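FOOD AND PLACE 206
Unit 2: The Orange Before and After Juice
Notes for the evening section

Last time we stopped at the point where wheat becomes flour and flour becomes something you can ship. Fruit is a much harder problem, and a much more fun one! Grain wants to sit in a dry bin and be left alone. An orange is alive when it leaves the tree and it stays alive, breathing and losing water, until somebody eats it or mold gets there first. Keep that in the back of your mind through this whole unit.

Where the sweet orange comes from

There is no wild sweet orange. I love starting with this one, since almost everybody in the room has eaten an orange this month and hardly anyone has wondered about its parents. Most of the citrus you can buy goes back to a small number of wild ancestors, and the ones to remember are the citron, the mandarin and the pomelo. The sweet orange is a cross of pomelo and mandarin, and it came together in the region that takes in southern China and its neighbors. The sour orange has the same two kinds of parents, but it is a separate cross. The lemon is sour orange with citron. The grapefruit is the youngster of the family, a chance meeting of pomelo and sweet orange in the Caribbean.

Citrus crosses very easily, which makes the family tree a glorious mess. It also has a strange trick. Many kinds can make seeds that hold a copy of the mother plant, with no father involved (the word is apomixis - write it down, it will come back when we get to mangoes). So a farmer who found a good tree could sometimes keep it going from seed. For the rest there was grafting, and grafting is how nearly all commercial oranges are grown today: a branch of the variety you want, joined to the roots of something tougher. 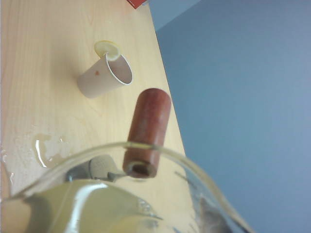
Fig. 1. Paper cup on its side, light wood tabletop.

The slow walk west

The citron got to the Mediterranean first, long before any of its relatives. People prized it for its smell and its thick rind, and it had, and still has, a place in religious practice. There isn't much juice in one. If you ever get hold of a fresh citron, cut it in half and look at how little room is left for the flesh.

The sour orange and the lemon traveled with the spread of Arab farming and, just as important, Arab irrigation. You can't talk about citrus in Sicily or in southern Spain without talking about water channels, and the reading packet has a very good chapter on them. The garden courtyards with orange trees in them are planted with sour oranges, and visitors who pick one and bite into it find out quickly. That same fruit makes the best marmalade there is, thanks to its bitterness and all the pectin in the pith and seeds.

Sweet oranges turn up in southern Europe later, and good ones became common once ships were sailing directly between Portugal and Asia. Look at what happened to the name. In several languages from Greece to the Persian-speaking world, the everyday word for a sweet orange is some form of "Portugal." Other languages, Dutch and the Scandinavian ones among them, call it a "China apple." One fruit, and each name records the stop before yours! The English word comes by a different road, out of Sanskrit by way of Persian, Arabic and the Romance languages, and it lost its opening n somewhere along the line. And yes, the fruit came before the color name. Before that, English speakers got by with "yellow-red."
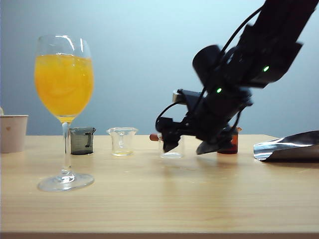 Washington Seixas

Glasshouses and showing off

North of the Alps an orange tree dies in a hard winter, so naturally every person with money wanted one. The orangery is the building that came out of that wish: tall south-facing windows, a thick north wall, stoves for the coldest nights, and trees in tubs that could be rolled outdoors in May and back in before frost. Look at the tubs in old garden prints. Some have sides that unhook, so gardeners could get at the roots.

The fruit itself was nearly beside the point. A tree in flower and in fruit at the same time was what you wanted your guests to see. I'd like you to compare this with the pineapple, which we will get to in the unit on hothouses, and ask what the two have in common as things to put on a table. Painters knew all about it. Still lifes are full of half-peeled citrus with the rind hanging over the table edge, partly a boast about the owner's shopping and partly a boast about the painter's hand.

Why was there so little juice?

People squeezed oranges, of course, into punches and sauces and over fish. What they did not do was drink a full glass of orange juice every morning. For that you need a lot of cheap fruit in one place, and you need to drink it soon. Fresh juice changes within hours. Its oils and acids react with air, and juice from navel oranges turns bitter as it stands. The compound behind that is limonin, and it forms after squeezing from something in the fruit that has no bitter taste at all. Try it at home: taste one glass right away and leave another in the refrigerator overnight. It's a great little experiment and it costs you a couple of oranges.

So the habit had to wait. Railroads carried whole fruit out of California and Florida to cities in the cold. Growers' groups wrapped fruit, graded it, stamped it and advertised it, and in years with too many oranges they started telling people to drink them. The news about vitamins arrived at the perfect moment. Canned juice came next and tasted, by most reports, of the can.

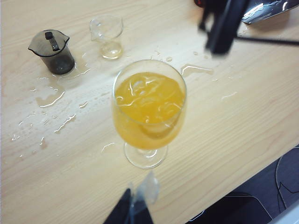
Then came frozen concentrate, in the middle of the twentieth century. Concentrating juice by boiling was old news and the result tasted cooked. The new idea had two parts. First, pull the water off under vacuum, where it leaves at a low temperature. Second, take the juice down further than you need to and then blend a little fresh juice back in, which returns some of the smell. Freeze that and you have something that ships in a small package and keeps for months. I think it's one of the cleverest bits of food engineering in the whole course, and the second part is so simple!

Notice who else had to change for this to work. Homes needed freezers. Stores needed freezer cases. Growers needed to stop caring what the peel looked like, for a scarred orange juices as well as a pretty one. The Valencia became the workhorse variety, with good color and much less of that delayed bitterness.

Reading a port

For the case study we will use Lakport, our practice town. The packet has its harbor map and two company files, Werneo (cold storage) and Skukedier (shipping). Read Werneo first. Its file explains how the tanks are kept cold and has the layout of the pipe run down to the berth. The Skukedier file makes more sense once you have that picture in your head.

Questions to carry into the reading:

Which costs fall on the shipper when the juice is concentrated, and which when it is not?
The Lakport warehouse runs at 70 percent full in the off season. Who pays for the empty part?
Where on the map would you put a lab, and why there?
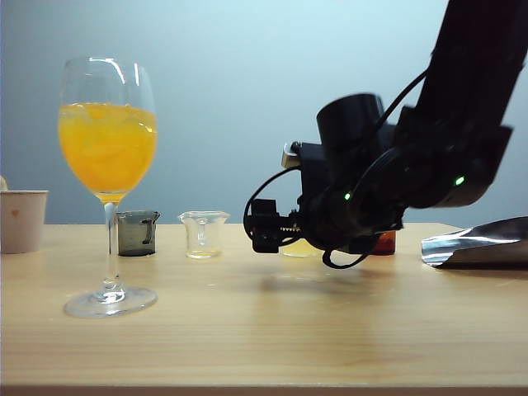

Not-from-concentrate juice makes all of this bulkier. You are moving the water too, and that means larger tanks and more ships for the same number of breakfasts. Large processors store the juice chilled with the oxygen taken out, and that step carries off a good part of the aroma. Flavor made from orange oils and essences goes back in before packing. Students sometimes feel cheated when they hear this. I'd ask you to hold off on the verdict and think about the season: oranges ripen on their own schedule, and shoppers want the same carton all year long.

We'll also need to talk about greening, the bacterial disease spread by a tiny insect, the Asian citrus psyllid. It has done terrible damage to Florida groves. Fruit on a sick tree stays small, lopsided and bitter, and drops early. Remember the grafting from the first section - a grove of grafted trees is a grove of near-identical trees, and you can guess how that goes when a disease shows up that none of them can stand up to.

For next time

Read the Olaniyan chapter in the packet, all of it, including the notes at the back where the good stories are hiding.
Write one page on a fruit name in any language you speak or grew up hearing. Where does the name say the fruit came from?
Bring a piece of citrus that is not a sweet orange. Kumquats welcome, pomelos very welcome.
Doors open 15 minutes before the start if you want to look at the citrus prints up close.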